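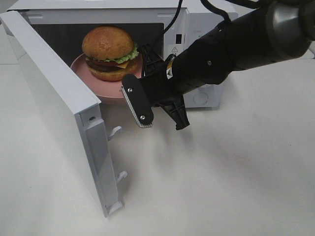 Microwave, door open, burger on the pink plate. Plate rim stands a little proud of the opening.

December, 4:10 p.m.

Reheat notes, continued from the page with the coffee ring on it.

Ida Grube wants us to settle whether the small white microwave is good enough for the break room or whether we buy the bigger Sorkness. I said I'd write down what I find and keep my opinions to the end. That lasted until the plate.

The plate. I don't trust it. It's a nice plate, round, pink, easy to spot on the shelf, and everybody reaches for it. With the burger toward the left of center, as I set it this time, the rim still comes forward past the front of the cavity. Ida says push it back. Fine, push it back, but then I want to know what the rear edge is doing, and whether the thing can turn at all. Not tested yet. I am not writing "fits" in the table until somebody shuts the door on it and runs a full cycle with the plate going all the way round.

The Premell sheet taped inside the cupboard says any dinner plate will do. Whose dinner plate? The same sheet says to cover everything with a damp towel, including soup.

Door. Swings out to the left and takes up a lot of table when it's fully open. Anyone working from that side has to reach around it. Two latch hooks on the inner edge, one partway down and one lower. I've been told more than once that the lower hook is "weak" and that this is why the old unit at Lokport gave up. I have asked for the repair slip and never been shown one. Until I see it, weak hook is a rumor. What I can say for myself is that people slam this door, and I'd look there first.

Controls. There's a small warning triangle on the panel and some print so faint that I gave up on it. If we keep this microwave, somebody should make a proper label in big letters. I would like it to say times for actual food. Popcorn doesn't count.

On the burger. Domed bun, lettuce, tomato, cheese, patty, bottom bun, whole stack. The Heitmann handout claims you can reheat a complete burger assembled, in one go, and get "even warmth throughout." I'd want to see that. Lettuce and a patty don't want the same treatment, and the tomato slice holds heat long after the bun has cooled enough to pick up. My guess going in is warm lettuce, hot tomato, lukewarm patty, tough bun. If I'm wrong I'll say so on this page.

What I'd do instead, at home: take the top bun and the salad off, heat the patty with the cheese on it, put the buns in for the last few seconds or don't bother with them. Ida's objection is that people on a short break won't take a burger apart. She's probably right about that, and it's the best argument I've heard against my method.

To do before anyone spends money:
Full turn with pink plate, door shut. Listen for scraping.
Same again with one of the smaller side plates.
Assembled burger, 66 seconds, full power. Cut in half, thermometer in the patty and in the bun.
Patty and cheese alone, same time, same thermometer.
Measure the table with the door wide open and mark the swing with tape.

Sorkness quote is in the folder, 223 before delivery. That's a lot for a wider cavity if the real trouble is one oversized plate. A smaller plate costs next to nothing. I said this to Ida and she said the quote also includes a second shelf, and I asked what anyone would put on a second shelf in a microwave. No answer so far.

Part number for the replacement door, in case the hook story turns out to be true, ends in 1333. The rest is in the folder with the quote.

Left to do today: the side plate run. The thermometer is in my top drawer, please put it back there.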